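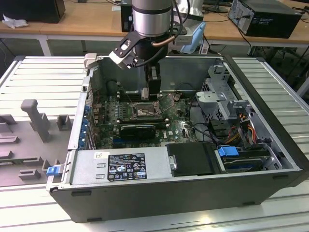 A set of clay tablets held in storage at the Flasville Museum since the 1930s has been identified as the working accounts of a single grain store, according to a study released by the museum in May.

The group, known as the Blackwood tablets after the collection through which it entered the museum, was cataloged on arrival as "miscellaneous receipts" and was not studied as a unit. The new reading shows that 69 of the tablets share the same seal impression, and that the entries on them run in sequence through 38 consecutive months.

The texts record barley received, barley issued and the balance carried forward. Most are small enough to fit in the palm of a hand. The scribe used a fixed layout, with quantities on the left, the name of the recipient on the right and a ruled line before each total. The seal shows a standing figure facing a date palm, with two lines of text that name the office but not the official who held it.

Identification depended on the seal. Many of the impressions are shallow and had been worn down further by early cleaning with stiff brushes, and they could not be read under ordinary gallery lighting. The museum's imaging unit at Ilgate photographed each tablet under a light moved through a series of fixed angles, then combined the results into a surface map. Low light from the side gave the best separation between the seal and later scratches.
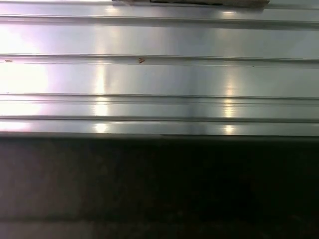 The ruled lines on the tablets proved as useful as the seal. On most of the group they were pressed with a straight edge before the signs were added, and their spacing varies very little from one tablet to the next. The effect is of long horizontal ribs and channels running parallel across the full width, as on a sheet of formed metal, and it differs from the uneven hand-drawn rules found on other accounts of the period. The study treats the spacing as evidence that the tablets were prepared in one workshop, possibly with the same tool.

Matching was carried out with Tetis, a program developed at the museum for comparing surface maps. It was run against all 893 tablets and fragments in the store and returned a list of likely joins, which were then tested by hand. Fragments were accepted only where the broken edges met and the text continued across the break. As a result, 5 tablets previously listed as incomplete have been restored to full length.
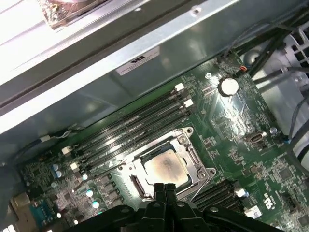
The restored texts fill several gaps in the sequence. One gives the opening balance for the second year, which allows the later totals to be checked against each other. The figures agree in most months. Where they do not, the difference is usually small and is entered on the next tablet as a loss, with no cause stated.

The location of the grain store remains unknown. The Blackwood collection was bought through dealers, and no findspot was written down for any of the tablets. Place names in the texts point to a town on a canal, but two of the names have not been found in any other source. Clay samples have been taken from the broken edges of four tablets and will be compared with reference material from known sites.

The full catalog, with surface maps and line drawings, is being prepared for release online. A selection of the tablets will go on display in the museum's east gallery in October, and the remainder will stay in the study store, where they can be seen by appointment.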